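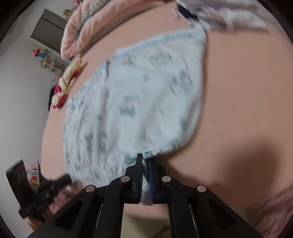

Unit 2: Folding children's nightwear and light cotton clothes

Household Skills, Part 2. Handout for participants of the Hinum evening course

What you need for this unit

A bed with a fitted sheet, or a table of the same width. The bed is better for beginners, because the cloth does not slide so easily on the cotton. Please take away the pillows and the blanket before you begin. Bring also three or more pieces of children's clothing from home, washed and completely dry. At least one of them should be pyjama trousers with elastic at the ankles, as this is the piece which gives the most difficulties.

If you have no children's clothes at home, the Pilomside box in the cupboard contains enough pieces for everyone. We ask you to put them back folded.

2.1 Before the first fold

Most of the bad folds are made before the folding. A garment comes from the basket twisted, one leg is inside out, the pocket is turned. If we fold it in this condition, the creases stay in it until the child wears it. Therefore we always do the same preparation:

Hold the garment by its strongest edge. For trousers this is the waist, for a shirt the shoulders.
Shake it once or two times, shortly and firmly.
Lay it down on the sheet so that it falls open by itself.
Smooth with the flat hand from the middle to the outside. Do not pull on printed parts.

Thin cotton takes the air under it when it is laid down quickly, and then it makes a bubble in the middle. Lift one edge, let the air go out, and lay the edge again.

2.2 Elastic edges

An elastic edge is always shorter than the cloth which is sewn to it. This is the reason for the small ripples, and they are not a mistake in your work. Many participants try to stretch the elastic until the cloth is flat. It comes back at once when you let it go, and it pulls the rest of the garment with it.

The correct way is to take the elastic edge at its two corners and to hold it only so wide as it wants to be. The soft folds which run from it into the cloth can be smoothed with the hand, but only in the direction away from the elastic. Start at the corner, not in the middle.

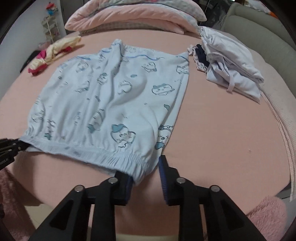

When both corners are in the correct place, look at the opposite edge. With pyjama trousers it is normal that this edge lies more freely and is a little wavy. Bring it parallel to the elastic before you continue. A difference of one finger is allowed. If it is more, one side was pulled too strongly and you should begin again from the shaking.

2.3 The fold in thirds

We use the fold in thirds for all children's trousers. It is slower than the fold in half, but the parcel stands upright in a drawer.

Step 1. Lay one leg on the other, so that the two ankle edges meet.
Step 2. The seat makes a small triangle at the side. Turn it inside, and you have a long straight strip.
Step 3. Bring the ankle end up, one third of the length.
Step 4. Fold again over the waist. The elastic is now inside and cannot open the parcel.
Step 5. Press once with the palm. Do not press on drawstrings, they leave a mark in the cloth. Put them into the fold.

Very small sizes can be folded only in half after step 2, as there is not enough length for thirds.

2.4 Making the piles

Put the finished pieces at one side of the bed, far enough from the place where you work that your elbow does not touch them. White clothes get their own pile. Inside a pile, the heavy pieces lie at the bottom and the thin ones on top. Straps, ribbons and strings which hang out at the front should be put back inside before you carry the pile away, otherwise they catch on the drawer.

A pile for the Vlček drawer in our practice room should not be higher than the width of your hand. For deeper drawers you can measure at home and write down your own height here: ..........

2.5 Weight of a practice load

For the exercise please take a load of not more than 400 g dry clothes. This seems little, but light children's clothes are many pieces, and the time is short.

Exercise for home

a) Fold the same pyjama trousers on a bed and on a table. Write which surface was easier for you and in which step you noticed it.
b) Fold one piece with elastic edges and leave it overnight in the drawer. Open it in the morning and draw the creases in your notebook.
c) Read the pages about knitted fabrics in the Ullari booklet. We will need them for Unit 3, where we begin with pullovers and socks.

Please bring the notebook and one knitted pullover to the next meeting.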